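Journée de démonstration à l'atelier Jekska – galerie

Visite du 6 September 2022

Texte et photos de la visite : Dario Caputo

L'atelier Jekska a ouvert ses portes pour une après-midi et j'ai eu le plaisir d'y passer plusieurs heures avec notre petit groupe de l'association Tinon. Le français n'est pas ma langue maternelle, je prie donc les lecteurs de m'excuser pour les phrases un peu raides. J'écris ces lignes pour les membres qui n'ont pas pu faire le déplacement jusqu'à Vukville, et aussi pour ceux qui étaient avec nous et qui m'ont demandé de mettre les photos en ligne.

Le sujet de la journée était la manipulation des objets ordinaires. Les personnes de Jekska travaillent avec des pinces tenues à la main : on prend la poignée, on ferme les doigts de la pince sur un objet, on le soulève, on le déplace, on le repose. Les gestes ainsi enregistrés servent ensuite à entraîner un bras. Je connaissais ce principe par un article que nous avions discuté au mois de mai, mais je n'avais jamais tenu moi-même un tel outil. Il est plus lourd que je pensais, et après quelques minutes le poignet commence à le sentir.

Chaque visiteur pouvait essayer. On nous avait demandé de choisir un objet, de le prendre bien droit, et de le garder au-dessus de la table le temps de compter jusqu'à 5 dans la tête. Ensuite seulement on cherchait une place où le poser. 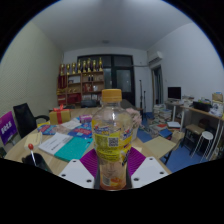
La consigne paraît très simple, et pourtant presque tous les visiteurs ont fait la même faute au premier essai, moi compris : nous avons serré trop vite. Notre guide nous a expliqué qu'il faut d'abord approcher les deux doigts à la bonne hauteur, attendre un petit moment, puis fermer sans à-coup. Si la fermeture commence pendant que la main avance encore, l'enregistrement est plus difficile à utiliser. Elle a répété cette explication avec beaucoup de patience à chaque nouvelle personne.

J'ai demandé pourquoi on n'emploie pas des objets fabriqués exprès, par exemple des cubes et des cylindres de couleur unie. Elle m'a répondu que l'atelier en avait utilisé au début, mais que les résultats étaient trop jolis. Une bouteille est lisse, elle plie un peu quand on la serre, et le liquide bouge dedans. Ce sont justement ces difficultés qui l'intéressent. Pour la même raison, la table n'est pas rangée avant une séance. Il y a toujours d'autres choses autour, et la personne qui tient la pince doit faire son chemin entre elles.

Une séance complète dure deux heures, avec une pause au milieu. Selon notre guide, l'équipe peut arriver jusqu'à 3000 prises dans une bonne semaine – je lui ai fait répéter le chiffre, car je croyais avoir mal entendu. Toutes ne sont pas gardées. Une partie est écartée à la relecture, quand l'objet glisse ou quand la main de l'opérateur hésite trop longtemps.

Dans la deuxième partie de l'après-midi, nous avons travaillé par groupes de quatre. Une personne tenait la pince, une autre disait à voix haute le nom de l'objet, et les deux autres regardaient et faisaient des remarques (beaucoup de remarques, dans mon groupe). Puis on changeait les rôles. C'est le moment que j'ai préféré. On voit très bien que chacun a sa manière : certains viennent de côté, d'autres préfèrent arriver presque par le dessus, et les plus prudents s'arrêtent trois fois en chemin.

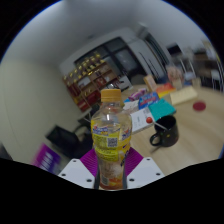 La bouteille au bouchon jaune orangé, tenue droite entre les deux patins violets striés.

Nous avons terminé par une discussion autour d'un café. Plusieurs membres voulaient savoir si les patins s'usent vite. La réponse est oui, surtout sur les objets rugueux, et l'atelier les change dès que la prise devient moins sûre. On nous a aussi parlé du projet Metwally, qui doit reprendre les mêmes exercices avec des objets mous, comme des vêtements ou des sacs. Il est encore trop tôt pour montrer quelque chose, mais nous avons reçu la promesse d'une seconde invitation.

Je remercie toute l'équipe de Jekska pour son accueil et pour les réponses à nos questions, même les plus naïves. Les membres de Tinon qui veulent recevoir les photos en grand format peuvent m'écrire par l'adresse habituelle de l'association. Si vous avez pris des notes pendant la discussion, envoyez-les-moi aussi, les miennes s'arrêtent au milieu de la question sur les capteurs.

D. C.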